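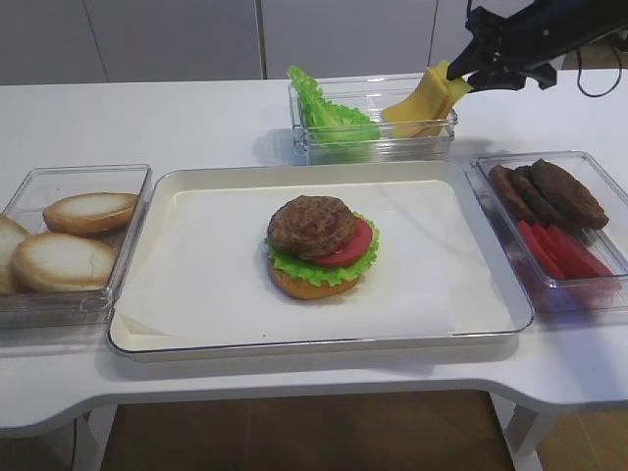 About us

Flurken records examples for robot learning. Customers send us a task and we repeat it on a real arm until their system has enough to train on. Lev Palamarchuk and Doina Georgiev run the table work, and Larysa Maksymiv checks every recording.

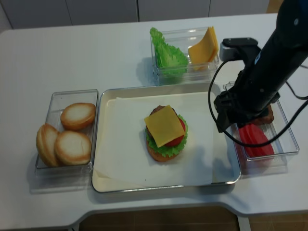 Burger assembly, with the cheese slice on the stack

Our burger set passed 1,104 recordings in August. Food pieces go back to their containers between runs – bun halves on the left, patties and tomato on the right.
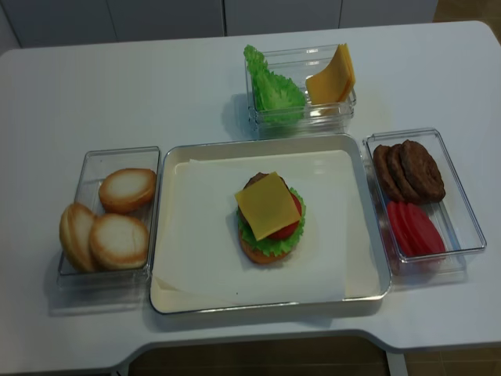 The assembly tray and its four layers on the bun

New tasks take 9 working days to set up. Write to Kwadwo Kwofie for open dates.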